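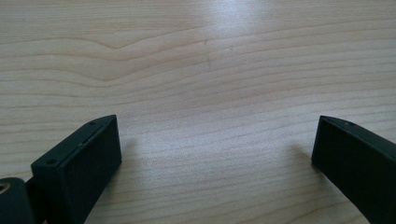

Forums > Bench Automation > Grippers & End Effectors > Finger drift on handheld unit

gravelpit_tom
OK so I'm back with the same gripper. Fingers won't come back to the same open position. I zero it, run a batch of grasps, open it up, and the left one stops short of where it started. The log says 452 cycles before I noticed it this time. Fingers are the dark plastic ones, two screw holes along the top strip of the left one, and yes I've snugged all of them!

mossyhinge
Had this on two units. Check the pivot before you touch anything else. If the pin is walking in its bushing you can feel it with your thumb, just rock the finger side to side with the power off.

Engelbert Schnyder
I would leave the pivot alone. On our Skadbridge cell it was screws, every time. Snug is fine for a day and then the plastic relaxes under the head. Take them out, put in threaded inserts, done. Ours passed 2,326 cycles in November and I haven't re-zeroed it.

mossyhinge
Inserts in a finger that thin? I split one doing exactly that. Went back to plain screws and a drop of the weak threadlocker.

Engelbert Schnyder
Then your iron was too hot, sorry. Also keep threadlocker away from printed parts, some of it makes them crack. I lost a set that way.

gravelpit_tom
Rocked it like mossy said and there is a little play on the left, none on the right that I can feel. So maybe you're both right? I have a Naninar bushing kit in the drawer (never opened it, typical me) so I'll try that first and leave the screws as they are for now.

palletjack88
Zero it fully open and not closed, by the way. If you zero on closed pads you're measuring how squishy the pads are that morning.

gravelpit_tom
Wait, I've been zeroing closed. For 3 months. Ugh

mossyhinge
lol. Do the bushing anyway.

Recent threads
- Bundenus controller drops off USB after sleep
- Pad material for slick cardboard
- Nagano linear rail, grease or oil?
- Cable chain too short, can I splice it

We use cookies to keep you signed in. Accept | Settings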